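How do I soften line-dried jeans without a dryer?

Posted in Laundry & Clothing Care
Asked by brullville_bess

Hi all! I moved out to Brullville in July and the new place has no dryer, just a gorgeous long clothesline across the yard. I love it! Sheets come in smelling amazing and my electric bill has dropped. But my jeans come off the line like cardboard. I can practically stand them up in the corner.

I've been washing them warm with regular powder, full load, and hanging them by the waistband in full sun. It was 93 degrees here yesterday and they were done before lunch. Is it the water, the soap, the sun? We're on a well and the kettle gets crusty, if that helps. I'd rather not buy softener because it bothers my skin.

3 replies

pegs_and_pins
Oh, you're going to have fun with this, I switched to a line years ago and would never go back!

Crusty kettle means hard water, and hard water plus powder is most of your trouble. The powder doesn't rinse out fully, it dries in the cotton, and you get boards. Try this next time:

Use half the powder you use now, or go to a liquid. Put half a cup of plain white vinegar in the softener drawer so it goes in with the last rinse. You won't smell it once they're dry, I promise. Don't ever mix it with bleach, though. And wash fewer pairs at once, because denim soaks up a ton of water and a stuffed drum can't rinse it.

Then the hanging. Turn them inside out (saves the color too) and before you peg them, hold them by the waist and snap them hard, like you're cracking a whip. Do it 12 times a pair. Your arms will know about it! Hang them by the hems so the heavy end pulls the legs straight, in shade if you've got any, and bring them in while the seams are still the tiniest bit damp. Let them finish indoors.

After that I just scrunch them up with my hands, roll them around a bit and fold them loosely. No sharp creases, no ironing. Worn-in pairs with frayed hems come up the nicest of all.
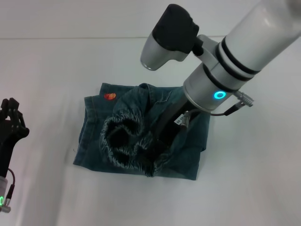 Blue jeans in a loose fold, faded along the seams. No need to be neat about it!

If you do just one thing from all this, make it the vinegar. My towels got softer the same week, so try it on those too.

vundia_road
just wear them. they soften up in ten minutes once you're walking around. been doing it that way forever

minami_laundry_fan
Great advice from pegs, and I'd add wind! A breezy day beats a hot one every time. The movement keeps the fibers from setting stiff. I've had jeans come in lovely and soft on a cool blowy morning and like planks on a still afternoon, same wash and everything. If your line is tucked up against the house, see if you can move it out where the air gets at it.

Spin speed matters too. A really fast spin gets them dry sooner but it also mashes creases in, and then they dry that way. I go one step down from the top setting on my old Panow and take them out the minute it stops. If they sit in the drum for an hour you've lost half the benefit.

One more thing for well water: do one wash with no soap at all. Just the jeans, warm water, and a cup of washing soda. The first time I did it the water went cloudy from all the old powder coming out! After that the vinegar rinse had a lot less work to do. I do the no-soap wash every 8 loads now, but with softer water you could leave it longer.

brullville_bess
Thank you all so much!! Did the half powder and the vinegar this morning, snapped them like crazy, and brought them in just before 4 p.m. SO much better, I can bend my knees! Going to try the washing soda on the towels next. Does anybody know if it's okay for black jeans, or will it fade them?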